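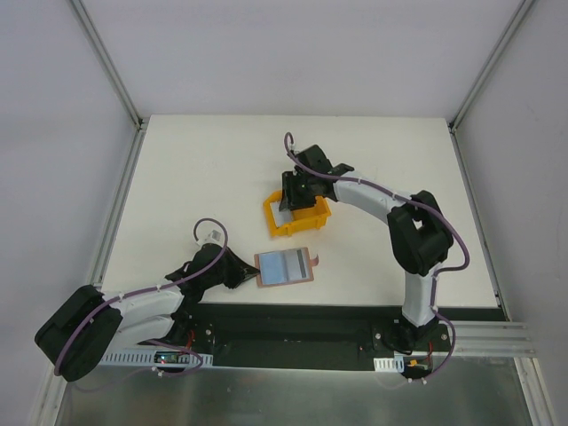

Ásgeirsdóttir
List moderator, Lurnorley Small Storage list

Re: [smallstorage] yellow holder, worth it or not?

Hi all,

I've been meaning to answer this one since it landed, and then I went and cleaned out the whole hall closet instead, so you can guess how my month is going!

Quoting the original so people on the digest can follow along:

> Has anybody on here lived with one of those open yellow
> holders for a while? I have a pile of little flat things
> and little square things that drift around my table all
> day, and I've tried a cereal bowl, a muffin tin and the
> lid of a shoebox. The muffin tin was OK until I had to
> carry it someplace. My main worry is that an open top
> just means a prettier mess. Also, does it take up a lot
> of room? My table is small and I eat breakfast on it.

First the prettier mess question. Yes, a little bit, if you let it. I've had open boxes on my desk for years (the closed ones I never open, so everything ends up sitting on the lid) and the trick for me is compartments. A plain open box turns into soup by lunchtime. One with a couple of sections in it stays readable, and you can spot from across the table when something has wandered into the wrong side.

The yellow kind has slots in the sides too, and I like those way more than I thought I would. You can tip crumbs and eraser dust out, and a fingertip goes through if something gets wedged in a corner. Mine lives next to the toaster some days, so crumbs are a real consideration.

As for room on the table, I'd clear everything off before you decide. I mean everything, the mail, the charger, the mug. Put the holder down toward the middle on a bare top and work around it for an evening. I was sure mine had to go in the back corner, and I ended up pulling it closer and closer until I was barely reaching at all. A white table helps a lot if you have one. Small black parts show up so nicely on it, and on my old dark brown table I was forever patting around like I'd lost a contact lens.

Then there are the flat things. You said you have a pile, and flat things are their own little headache, so I'm going to split this up the way I do it at home.

1. Flat stuff stays out while you work. Lay it down beside the holder, same way around every time. The one with the light blue panel and the dark strip toward the right is easy, the strip tells you which way is which. If yours are plain, a bit of tape on one end does the same job.
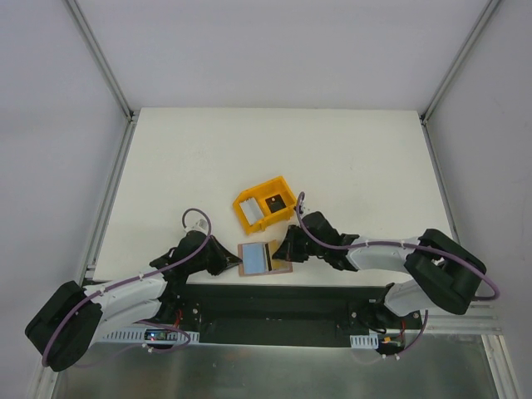
2. Little square stuff gets a compartment to itself. Please don't mix it with paper clips. I did that once and spent 10 minutes picking clips off with a butter knife. If you only have one little square thing, it still gets the compartment! You'll have more by spring.

3. Leave one section empty if you can stand it. That's where the thing you're holding when the phone rings goes. I'm terrible at this and keep filling mine with rubber bands.

4. Put it all away at the same time every day, even if it's only half done. For me that's right after the dishes. Two minutes and then I can have my breakfast table back in the morning.

On where to get one: the Kandden shop had a yellow one and a gray one when I went by in March, and the Prultberg swap shelf gets printed boxes now and then if you don't mind somebody else's odd sizes. If you're printing your own, look hard at the inside corners before you commit. Mine came out a bit rough and I went over them with a nail file while watching TV.

One housekeeping thing while I'm here. The list is up to 290 of us now, and the digest gets pretty long when folks quote the whole thread, so please trim to the part you're answering. I know, I know, I just quoted an entire message. Do as I say.

And to the original poster, what did you end up doing with the muffin tin? I have two and I'd love to get them out of the baking drawer.

Talk soon,
Ásgeirsdóttir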